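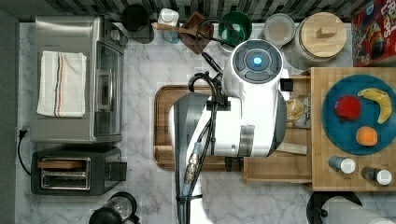
Bread, boards and other kitchen advice I no longer believe

I have been given a lot of kitchen tips over the years and have written down most of them. This page started as a list of the ones that worked. It is now mostly a list of the ones I tried and dropped, with what I do in their place. Last gone over in November 2019, when I took out the bit on lemon and copper pans.

Bread in the fridge
Don't. It goes stale faster there than it does in a drawer, and it picks up the taste of whatever is next to it. I keep a loaf in its own bag with the end twisted and tucked under. The linen bread bags people give each other at Christmas look nice and dry the crust out overnight. If you won't finish a loaf in two days, slice it and freeze half while it's still fresh. Freezing it once it has gone hard gives you hard frozen bread.

A slice of apple in the bread bag
Supposed to keep it soft. I tried it through most of one February and got damp bread with a faint smell of apple. The side touching the slice went mouldy first.

Oiling a wooden board
This one is worth doing, though not as often as the people selling the oil would like. The tin I bought from Setora says weekly. Mine gets done when water stops beading on it, perhaps three times a year. Plain food-grade mineral oil from the chemist did exactly the same job on the other side of the board for a fraction of the price. Don't use olive oil, it goes sticky and then it goes rancid.

Salt and lemon on a board does shift the smell of onion. It doesn't disinfect anything. Hot water and washing-up liquid, then stand it on its edge to dry. Boards left flat on a wet worktop warp, and a board that rocks is one you'll cut yourself on.

Marble
If you have marble worktops somebody has told you they are practical. They mark. Vinegar, lemon, tomato and wine will all leave a dull patch, and no amount of sealer stops that, as sealer is for stains and a dull patch is the stone itself being eaten. I went through a whole bottle of the Kivilberg stuff before I understood this. Wipe spills straight away and never clean with vinegar, whatever the last tips page told you. Baking soda paste left on under cling film will draw out an oil stain if you give it a day. Sometimes it wants doing twice.

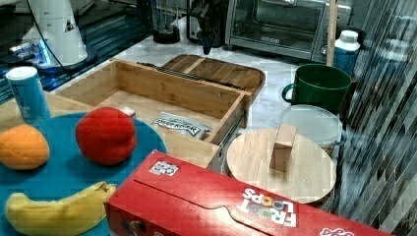
Fruit, and what not to put next to it
Bananas do ripen other fruit, so that much is true. Wrapping the stalks in cling film is meant to slow them down. I gave it a fair go with two bunches from the market at Bratthorpe and the wrapped one lasted up to 2 days longer, if I was being generous about what counts as brown. I didn't think that worth the cling film. Keep them away from the avocados unless you want the avocados ready.

Washing berries in vinegar water is all right if you dry them properly afterwards. Most people don't, and wet berries rot quicker than dirty ones.

Sticking drawers
Rub a candle stub along the wooden runners. Cheap, quick, works. Soap works too but gathers crumbs, and in a kitchen drawer there are always crumbs. If it still sticks, empty it. Half the stiff drawers I've been asked to look at were just overfull, with a fish slice jammed at the back.

Knives
A Tsuji stone cost me 60 pounds and I do like it, but a cheap one and some patience will get most kitchen knives sharp enough for a tomato. The bottom of a mug will do in a pinch. Foil cut with scissors, the one everybody passes on, did nothing at all for mine.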